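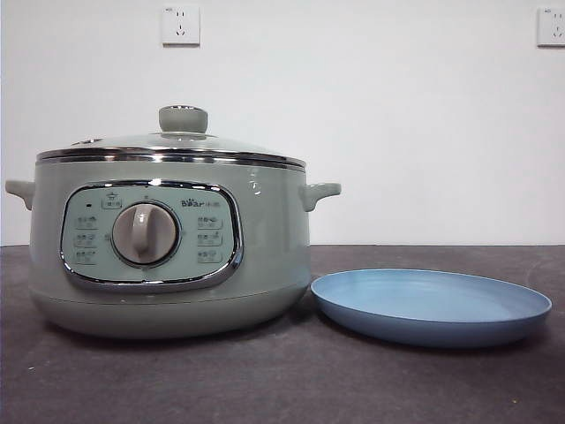
Eusebio Zapata asks whether a province captured during the spring turn of Kitier may be taxed in that same turn, and whether the answer changes when the province was surrendered under a treaty. His group of 3 players has read the rulebook both ways. The dispute arose over Lirden, which holds 300 crowns in its treasury box at the start of the 1686 scenario.

Tsion Kassa
Taxation is resolved before movement. A province taken by force therefore yields nothing to its new owner until the following turn. The 300 crowns in Lirden do not pass to the attacker either; they are returned to the bank when the garrison is removed.

Treaty transfers are handled differently. They take effect in the diplomacy phase, which precedes taxation, and the receiving player collects in full. Please note that both parties must have signed the treaty sheet before the phase marker is advanced — an oral promise is not binding under the standard rules.

Flivau
We always let the winner keep the money. It makes for a quicker war.

Grīnberga
The first reply is correct for the second edition. Players using the first edition should be aware that diplomacy follows taxation in that printing, so a surrendered province also waits one turn. The edition is stated on the back of the rulebook, under the list of counters. Where a group owns copies of both, the phase order on the map sheet in use should be followed. The 1686 scenario also requires 2 army counters to remain in any province surrendered by treaty until the winter turn.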